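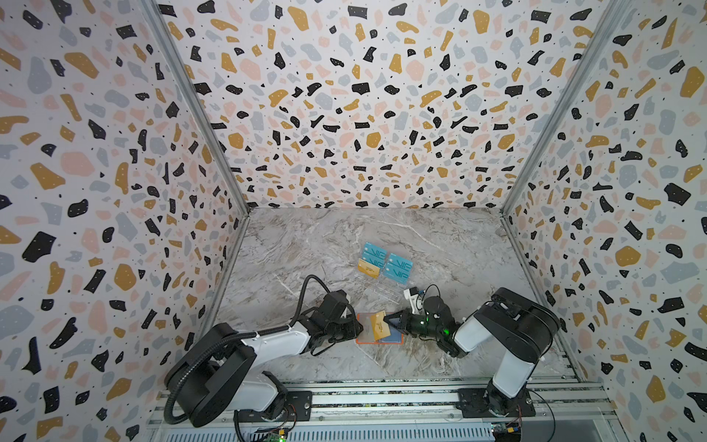

Card Sorting With Two Arms: Frequently Asked Questions

We receive many letters about the method we call Rondero, so I have collected the answers on one page. The text was last revised on October 17, 2019. If your question is missing, please write to us and I will try to add it.

What is the research question?

We want to know how two arms can learn to share one small object between them, when the training material is only demonstrations given by a person. Many groups study one arm with a big object. We study thin, flat things, and cards are a very good test for this. A card gives almost nothing to hold. If the fingers come two millimeters too low they press on the floor, and if they come too high they close on air.

What is Rondero exactly?

Rondero is the learning method. Trolitz is the software that records the demonstrations and replays them. People mix the two names, also inside our own group. You can use Trolitz without Rondero, but the other direction is not possible at the moment.

How does the method differ from ordinary imitation learning?

In ordinary imitation learning, both arms are treated as one body with many joints. The network sees the pictures and gives out all the joint positions together. This works, but it needs many demonstrations, and the arms become strongly tied to each other. When one arm is late by half a second, the other does not wait for it.

In our method each arm has its own policy, and there is a small third network which decides who may move inside the shared area. We call it the referee. The referee does not plan any motion. It only slows one arm or the other. We trained it on the same demonstrations, with no extra labels.

How many demonstrations did you use?

We recorded 403 demonstrations in total. After cleaning, 72 were removed, mostly for the reason that a card fell outside the reach of both arms and the operator stopped the recording. The removed ones are kept in a separate folder and anybody can ask for them. They are useful for people who study failure.

What do the arms have to do in one demonstration?

One arm picks a card from the group on the floor and brings it to the tray. The other arm takes care of the tray, so that it stays in its place when the card arrives. Then the next card. The roles of left and right are not fixed, and the operator is free to choose. At first I wanted to fix them, and I still think this would give a cleaner comparison, but the free choice gave the referee more to learn from.

Why is the tray such a difficulty?

A clear wall is hard for the cameras. The network sees the floor through the plastic and has a weak idea of where the wall stands. The colored border helps a lot here. In early tests without any colored part, the gripper touched the wall again and again, and the tray turned each time. We did not solve this by better perception. We gave the second arm the job to touch down near the tray first, and the wrist view from this position became a strong signal for where the corners are.
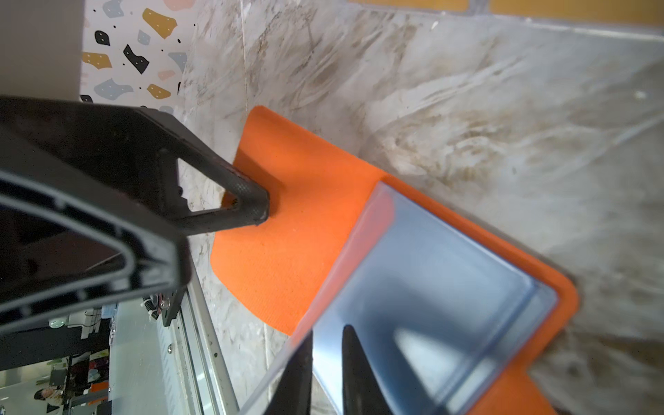 Ayana Worku wrote to us that pressing a finger down beside the tray sounded to her more like a measuring step than a holding step, and she asked if we had ever compared the two. It is a fair point. We have compared them only in a small way. When we hid the wrist view from the network but kept the contact, the results became clearly worse. When we kept the view and lifted the finger a little, they became worse also, but less. So I believe she is right in the larger part, and the next version of the report will use her word.

Do the patterned walls and the marbled floor matter?

Yes, more than we expected. With plain surfaces the policy learned quickly, and then it failed as soon as somebody moved a lamp. With busy patterns it learns slower and holds better. I can not say that this is a general rule. We tried only a few surfaces.

What is the success rate?

On cards that were present in training, the complete task succeeded in 72 percent of the trials. We count a trial as success only if every card ends inside the tray and the tray was not pushed over. With new cards of another color the number is lower, and we prefer not to publish it before the December runs are finished.

How long does training take?

Training takes 14 hours on one graphics card for the two arm policies. The referee is small and is ready in less than one hour.

Can I use it on different arms?

Possibly. The Bhatt adapter, which comes together with Trolitz, changes the joint order and the limits for other arms. It was written for arms with parallel fingers - with a suction tool it will not work. Please check the limits by hand before the first replay, and keep the speed low.

Does the method work with one arm only?

It runs, but the referee has then nothing to decide, and you have simply a normal policy. For this case I would suggest to take something simpler.

Where can I get the data?

The recordings are on the Gesonside server. Write to us for access and tell us in two or three sentences what you want to do. An answer takes usually some days.

How should I report an error?

Please send the number of the recording and the time inside it. A message such as "the left arm is strange" is difficult for us to follow, even when it is true.

This website uses cookies to remember your language setting. Accept | Read more

Contact | © 2019 Gesonside | Back to top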